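Zakhar Shevchuk has repaired wooden floors in Hirkgate for 30 years. When I came to his workshop in June, he was drinking tea and did not stop for me. "Sit," he said. "The glue needs time anyway."

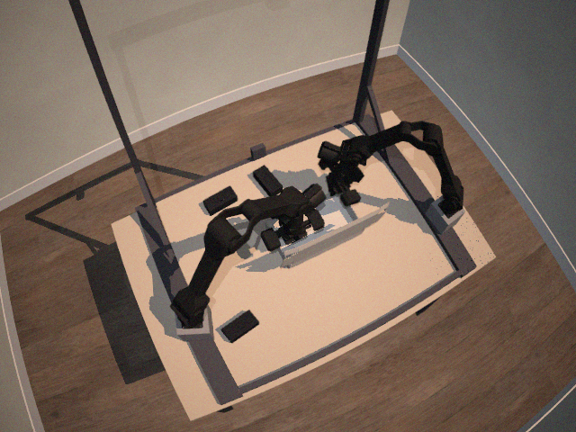 He learned the work from his uncle, who sold his tools to him for 900. "I paid it slowly," he remembers. Most customers now ask him for pale floors. He prefers brown planks, like the ones under the cream table, and oils his own at home every spring. "A dark floor forgives you," he told me.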